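Plush printed blanket, lint and pilling after wash
Bedding and Linens > Care and Cleaning
Page 1 of 1

taton_900
Posted Tuesday, 7:42 pm
Queen bed, polyester plush blanket, patchwork print. Washed cold, normal cycle, tumble dried on low. The red areas now show small specks of lint and the cream areas feel rougher than they did new. Two questions. Is the nap damaged or is it only surface lint? And is there a cycle that avoids this? Washer is a front loader, 2000 W heater, spin set to maximum by default.

Enitz
Posted Tuesday, 8:05 pm
Normal cycle is too much agitation for plush. Use delicate, lowest spin, no softener. Softener coats the fiber and the pile lies flat. What else was in the load?

taton_900
Posted Tuesday, 8:11 pm
Two bath towels and a black cotton top. Softener yes, half a cap.

Enitz
Posted Tuesday, 8:14 pm
Towels are the source. Cotton terry sheds and polyester holds it by static. Wash the blanket alone.

favov
Posted Tuesday, 8:30 pm
Disagree on the towels. I have washed the same plush throw with towels for nearly 6 years and the pile is fine. Dryer heat does more harm than the load mix. Once the tips of the fiber soften they clump and no brush brings them back. Can you post a picture with the large red section in view?

taton_900
Posted Tuesday, 9:02 pm
On the bed, with something black from the laundry on top. The lint shows on both.
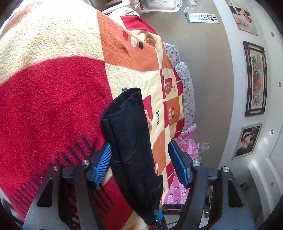 Re: Plush printed blanket, lint and pilling after wash

Amissah
Posted Tuesday, 9:20 pm
The red still has a plush nap and the specks are tiny. I would call it surface lint. The cream is overexposed near the top, so I can't judge clumping there. Check by hand: rub a small area against the pile. If it stands up again, the fiber is intact. If you feel hard points, that is heat damage and it stays.

Same white lint on the black fabric, so I am with Enitz on the towels.

favov
Posted Tuesday, 9:26 pm
Lint on black cloth proves there is lint. It does not say which item shed it. The blanket could be shedding its own cream fiber.

Enitz
Posted Tuesday, 9:33 pm
Possible. Run it alone once and look at the dryer filter. Mostly cream fuzz means blanket. Any other color is leftover towel.

Amissah
Posted Tuesday, 9:41 pm
Use the air setting for that, no heat. Then a damp rubber glove over the red, one direction only. Sticky rollers leave residue on long pile.

taton_900
Posted Tuesday, 10:15 pm
Rubbed the red by hand, pile stands up. Cream has a few hard points near one corner. Will run it alone on delicate and check the filter. The towels are gray, so it should be easy to tell.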